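Povura two-arm tabletop kit - my inspection checklist, with comments

Last updated December 6, 2019

I've had the Povura on a trial from Jaluditz since October, and a few readers asked for the list I go through before I switch it on. So I typed it up, with notes on how each item went this time. I mark things OK, WATCH or FIX. If you're trying the single-arm Soriano instead, most of it still applies, just skip the parts about the arms meeting in the middle.

BEFORE POWER

1. Base clamps tight, both arms - OK
Push on each base with the heel of your hand. Mine held fine. The left one had worked a little loose a while back and I only caught it because I do this every single time.

2. Table steady and level - OK
No rocking. The kit weighs less than you'd think, but a fast swing will find a wobbly leg right away!

3. Cables clear of the joints - WATCH
My least favorite thing about the kit. The cables loop out from the grippers and I'd love a couple of clips in the box. I move each arm by hand through its full reach and look for anything tugging. Nothing snagged, but I'm keeping it on WATCH until Jaluditz gets back to me about clips.

4. Finger screws snug - FIX (done)
One on the right gripper took a quarter turn. Don't crank on it, the threads are small.

5. Power supply and plug - OK
No nicks, no warm smell from last time. Keep it off the table if you're doing anything with dishes. I run mine to an outlet strip on the floor behind me.

6. Stop button within reach - OK
Press it, make sure it clicks, release it. I do this one sitting down AND standing up, because where I can reach changes more than I expected.

POWER ON, NOTHING ON THE TABLE

7. Both arms find home - OK
The right arm takes its time. The manual says that's normal, and it has done it from day one.

8. Joint noise - WATCH
A faint tick at the left wrist when it turns all the way over. It hasn't gotten louder. I'll write it down again next time and compare.

9. Grippers open and close fully - OK
I test on a folded dish towel first. Please don't test on your finger, even at low force.

10. Stop button again, this time with the arms moving - OK
Both arms quit right away. If only one stops, you're done for the day. Call support.

WITH THE JOB SET UP

11. Trays inside the reach of both arms - OK
I've been running the Sosten dish routine, the add-on pack Jaluditz sells separately. Sponge on one tray, dirty dishes on another.

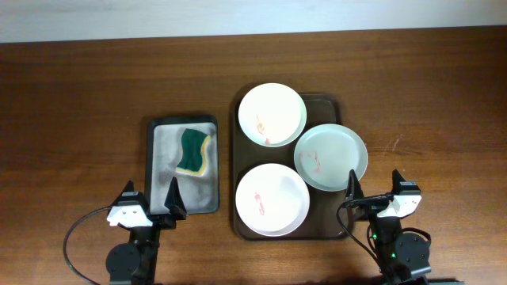 I keep the trays close together and leave the far side of the table open, so an arm that overshoots has somewhere to go. The setup sheet wants them farther apart than this, but my way has given me fewer stalls.

12. Dishes you can afford to lose - OK
Thrift store stuff only. Start with sauce, then work up to whatever your family leaves on a plate.

13. First pass at slow speed - OK
I stay at the slow setting for 4 passes before I bump it up. Boring, yes, but I've chipped a rim by skipping this.

14. Hands, sleeves, pets - OK
Cat goes in the other room. Sleeves get rolled up.

AFTER

15. Wipe the fingers and the housings - OK
Damp cloth, power off, no spray. Sauce dries hard in the corners where the fingers meet the base.

16. Log it - OK
Date, routine, anything marked WATCH. A notebook works fine.

Open items for Jaluditz: cable clips, the wrist tick, and a spare set of finger screws. I'll decide on buying once I hear about the first two.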